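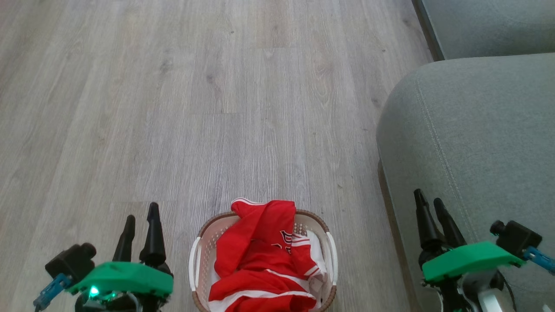
Page last changed: 10 February 2020

Vurkard two-arm recording kit: what I think after eight months of laundry

I bought the Vurkard kit last June, when I was renting half a workshop in Urham and thought I'd be teaching a robot to sort hardware. I ended up teaching it to deal with laundry at home in Plivham, and I have plenty to say about it, most of it good and some of it pretty grumpy.

Quick version for the impatient: the grippers are great, the head camera mount is fine, the recording software is better than I expected and the manual is a disgrace. If you want to collect demonstrations at home and you don't mind some evenings with a hex key, buy it. If you want something that works the day you open the box, look at the Furnival set instead and bring more money.

Putting it together

You get two arms, two grippers, a head camera, a pair of leader handles (you hold these, the arms copy you) and a bag of screws in sizes that are nearly the same. Nearly! I put the wrong ones into the left wrist and had to take the whole thing apart again, and I blame page 12 of the manual, where the drawing shows the bracket upside down. The blue brackets themselves are solid. I've knocked them against furniture more often than I'd like to admit and they haven't bent.

Cabling is the ugly part. The leads come out behind the grippers and hang there, and the clips in the box are too small to hold the bundle. I bought hook-and-loop straps. For this price they could have thrown in straps.

The grippers

Bright green housings, two black tapered fingers on each. I thought the green was silly until I had watched a few hundred recordings back. When you're scrubbing through video trying to work out where a grasp went wrong, you can find the hands instantly, even with a big heap of clothes between them. There's also a little green LED down by the housing, handy when you want to check for power without walking back to the laptop.

The narrow tips are what sold me. They'll get under a collar or pick up one layer of a T-shirt, and they go into small gaps that fat rubber fingers can't manage. My basket is one of those white plastic ones with holes all over the walls, a brown woven-look rim and a handle on either side, and it has turned out to be a really good test object. The handles are right where two hands want to go. The holes, on the other hand, are a trap. If you come in sloppy, a tip pokes through the wall and stays there, and then you're recording yourself wiggling it out again.

Should you keep those recordings? I went back and forth on this for weeks. I keep them now if I got free calmly, and bin them if I yanked. The model learns from whatever you give it, and mine had picked up a very convincing yank.

The recording software

One pedal starts an episode, the same pedal ends it, and a double tap throws it away. That's pretty much the whole interface and I love it. Each episode saves the head video and the joint positions of both arms, plus how far each gripper is open, all on one clock. You can type a label too. I started out with long ones ("lift basket with red jersey on top, sofa on right") and then got lazy, and I regret getting lazy. Spend the ten seconds!

I've got 1952 episodes saved so far. The software lost 71 more in one go back in the fall, when the drive filled up and it carried on cheerfully as if it were writing files. There has been an update since then that warns you. I still check the folder after every batch, and I'd suggest you do too.

Playback is where it feels cheap. You can't jump to the moment a gripper closes, so you drag the slider and squint. I wrote a little script for it. Somebody at Vurkard should write a better one.

The head camera

The view is wide enough to have both grippers in the bottom corners with the basket between them, and I wouldn't want it any tighter. I tried tilting the camera up at first to get more of the room, and the trained policy was hopeless with anything close to its own hands. Tilted down, you get mostly floor and basket. Dull to look at, very good to learn from.

Exposure is the weak spot. A saturated red shirt against a pale floor can go flat and blobby, so you lose the folds, and folds are what I'm trying to teach. I turned auto exposure off and set it by hand. White clothes in a white basket are hard as well, but I can't really blame the camera for that one.

Things I'd tell a friend who was about to start

Move stuff. My early recordings all had the basket in the middle of the floor, the same distance away, and the policy I trained on them reached for that exact spot even when I had shoved the basket over toward the armrest of the sofa. Nowadays I move it before every episode, and I change what's on top. I also do batches with the basket close beside the sofa, so the right arm has to come in past the upholstery. Those are slow and annoying to record, and they helped more than anything else I tried.

Keep sessions short. After over 2 hours on the leader handles my lifts get jerky, and I can see it in the joint plots. The handles are a bit heavy for their size and there's no rest for your elbows. The Furnival ones are lighter – I borrowed a pair for a weekend – but their grippers have blunt pads and I couldn't get hold of one sleeve without taking three.

Wash your test clothes now and then. Lint gets in around the base of the fingers, and one of my grippers started closing a hair late until I cleaned it out.

Would I buy it again?

Yes, grumbling. The hands are the best I've used at home, and the pedal recording is so painless that I'll do a batch while dinner's in the oven. I'd knock off one star for the manual and half a star for the cables. Spare fingertips are sold in pairs and take forever to ship, so order a set along with the kit.

Next on my list is towels. I'll add to this page once I've got a decent number of those.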